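## 2. Before You Travel: Setting Up Your Relocation File

Complete this section in the Skerura app before you leave your home country. Allow up to 89 minutes.

1. Open **Moves** and select **New Move**.
2. Enter your departure city and your arrival city.
3. Under **Status**, choose *Job confirmed* or *No job yet*. The checklist changes with your choice.
4. Scan your passport, birth certificate and any diplomas. Save each one as a separate file.
5. Add a contact in the arrival city. If you have none, select **Assign a contact** – Boateng will match you with a local adviser.

**Note:** Rental contracts from Hundness are imported automatically. Contracts from other landlords must be uploaded by hand. 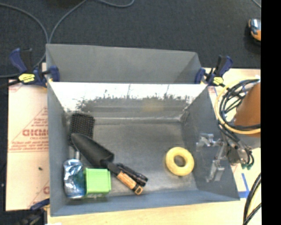
*Fig. 2. Open gray bin on a tabletop, items mainly at the left.*

### 2.1 Registering Your Address

1. Go to **Arrival** and enter your move-in date.
2. Print the address form and have the landlord sign it.
3. Book an appointment at the local registration office. The app lists open times for the next seven days.
4. Bring the signed form and your passport – copies are not accepted.

**Caution:** Do not cancel your old address until the new one shows as *Active*. Mail sent in between may be returned.

If the status stays at *Pending* for more than five days, contact the Kurnach help desk and give your move number.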